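What happened when we split the brush task in half

I said in May that I would write up the hairbrush results once the second training run finished. It finished, so these are my notes. Most of this will only make sense if you have read the earlier posts about hand-held grippers.

The question was simple. We record people doing a task with a gripper in each hand, and we train a policy on those recordings. Does it help to label where one stage of the task stops and the next one starts, or can the model work that out by itself? Grażyna Wieczorek thought the labels were a waste of time. I thought they would matter for anything with a handle, where the way you approach the object decides what you can do with it afterward.

We picked a brush in a cup because the start is awkward. The head sticks up above the rim and the lower part of the handle is down inside, so there isn't much to close the fingers on. Both grippers come in from the front of the board, and the operator has to decide which one goes first.

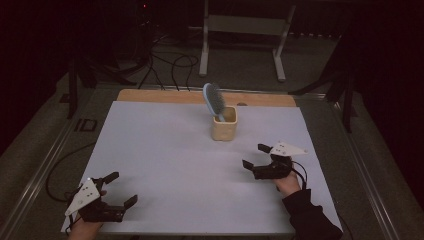
Clekholm Notes, no. 16

We recorded 2,000 demonstrations. Half of them got stage labels, added by hand afterward in Tusico, and the other half were left alone. We trained the same network on each half with the same settings and tested each one 50 times on the arms at Tevamwood.

The labeled version did better at getting the brush out of the cup. It came in lower and corrected less. The unlabeled version often closed too early and pushed the cup away from itself. I expected that much, and Grażyna said fine.

What I did not expect was the second stage, where the brush is lying down and has to be picked up again. There the two versions were even, and on some starting positions the unlabeled one was ahead. I went back through the wrist camera recordings to see why. My best guess is that our labels were late. We marked the new stage when the jaws started to move toward the handle, but the operators had already chosen their angle before that. So the label told the model that the important part was starting when it was mostly over.
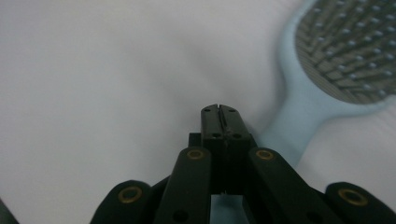

I moved the labels earlier for a small batch and retrained. The difference went in the right direction, but the batch is too small to say more than that, and relabeling all of it by hand would take weeks. Nanayakkara, our scheduling script, can shift every label by a fixed amount, so that is the next run. A fixed shift is crude. Some operators move in quickly and some hover for a while first.

There are 2 other problems I want to fix before then. The handle and the cloth are both pale, and I suspect the model leans on the dark bristle pad to find the brush, which would explain why it aims too far toward the head. I want a batch with a darker cloth to check. The other one is that we all held the grippers a bit differently, and I never wrote down who recorded what. I have started doing that now.

If you have tried shifted labels on your own recordings, please leave a comment with the amount you used. The training settings are the same as in the last post, except for the batch size, which I cut in half to fit the older card.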